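Ticket 3453 — left gripper drops closing force on mug handles
Opened: Wed 24 October
Component: Divus parallel gripper, left arm, Florkura controller
Status: open, waiting on firmware

Left gripper reports "closed" early when commanded to 7 mm. Right gripper, same model, same command, holds position. Controller log shows fault 656 on the left channel, cleared by itself within one cycle. Fault has been present at low rate since the March firmware.

Swapped finger sets left to right. Fault stayed on the left channel. Swapped the Gisley motor cable. No change. Rest position for both arms during the tests is over the marble, fingers open on the left.

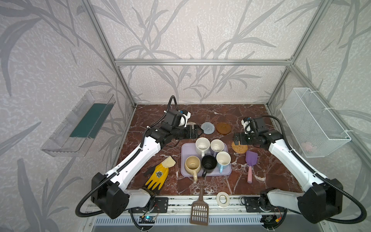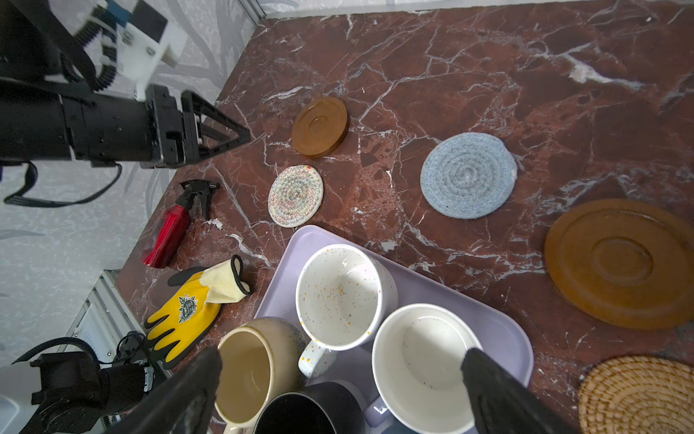 Does the fault go away if the closing speed is lowered?
At half speed it shows up less often but is still logged — about 100 cycles are needed before it appears. Lower speed is usable as a stopgap for mugs, too slow for the full Navarrete test set.

Next: load the pre-March firmware on the left channel only and rerun at full speed. If 656 is gone, send both logs to Divus. If it remains, replace the left motor driver. Do not recalibrate the fingers before the rerun, the offsets need to match.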